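Work table

A work table (my nan called hers "the bench", and half of Bromport still does) is a flat surface you do jobs on, as opposed to one you eat at. I've been adding to this entry since September and I keep finding more to say, so bear with me!

Size and height

The ones I grew up with were big, heavy things, but a table for folding, sorting and packing can be pretty modest. Mine is a Sernby, a flat-pack model you'll see in plenty of sheds and spare rooms around here, and it took me 2 goes to get the legs on straight. Kieran Moynihan, who taught me most of what I know about furniture, reckons you should stand with your arms relaxed and set the top a bit below your elbows. For heavy jobs like kneading or sanding, go lower again so you can lean into it. For fiddly jobs, go higher - your neck will thank you.

Clear space

People get this bit wrong all the time (me included). The space above a table matters as much as the top itself. Anything that reaches in over the work needs room to swing, open and come down without knocking into its neighbour, so low shelves and dangling lamps are a nuisance. Cables want a bit of slack too, in a nice loose curve, and they should never be pulled tight across a corner.
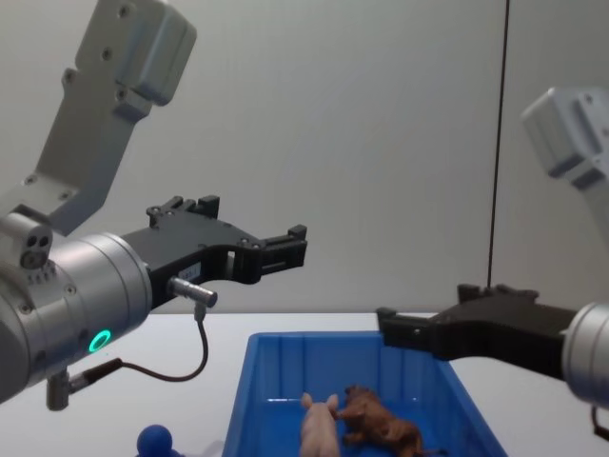 Surfaces and care

Bare timber is lovely to work on but it drinks up spills, so oil it or put a mat down. Laminate wipes clean with a damp cloth and a drop of dish soap. The old Kinsella tables had a painted top, and if you find one at a garage sale, check the edges for chips before you hand over any money. After oiling I leave mine alone for 24 hours, though I've been caught putting a mug down at 18 and the ring is still there.

Related entries

Trestle table
Workbench
Viko folding table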